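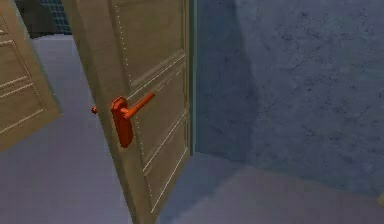

**Figure 4.** Rendered interior with a paneled door standing open; lever handle in orange-red.

### 4.2 Doors, walls and what people hung on them

The Pultach inventories are a joy to work with, and the door entries are the best part of them. The clerks who went through the workers' terrace in 1894 wrote down every latch, knob and hook, often with a remark on its condition. We read 305 household entries in full, and doors turn up in nearly all of them. Paneled doors are listed at the front of the house, plank doors at the back and under the stairs. Where a family had moved a door from one room to another, the clerk usually noted that too, which gives us a wonderfully direct look at how tenants changed their homes without asking the landlord.

The Nuton terrace, built by the same company a little later, is less generous. Its clerks used a printed form with a single box for "fittings," and many left it blank. We therefore use Nuton only to check dates and rents, and draw no conclusions from it about hardware. 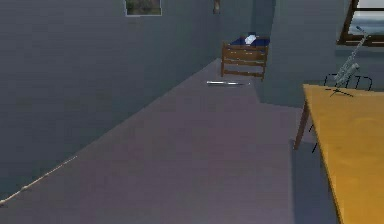

Wall hangings are harder to trace than doors, but far more rewarding than earlier studies suggest. A cheap print was rarely worth a clerk's time, so we looked for indirect signs: nails charged to the tenant, patches in the distemper, squabbles over damaged plaster. Read together, these point to a strong liking for one modest piece on a long wall. The small picture in its light border, high on a gray stretch of wall, has the sort of proportion we mean, and it shows how much bare surface can remain once a room is "decorated." Clusters of pictures do appear at Pultach, but mostly in houses with lodgers, and we think these belonged to several people sharing one parlor.

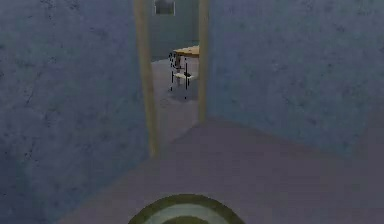

**Figure 5.** Opening between two upright wooden posts, with blue walls on either side (rendered view).

Color is where the record really comes alive! The Mac Giolla order books list limewash by the bucket, and blue is the one tint that tenants paid extra for out of their own pockets. They bought it in small amounts, enough for one room, and the orders bunch up in September.
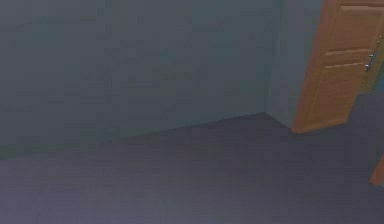 We first took this for a harvest-money effect, but the wage sheets rule that out, as the mill paid evenly through the year. A better match is the renewal of leases, which fell 2 weeks before the busiest stretch of orders. A family that knew it was staying felt free to paint. The Workix transcription of the rent rolls lets us test this house by house, and the fit is good enough that we return to it in Section 5, where tenants who left and tenants who stayed are treated separately.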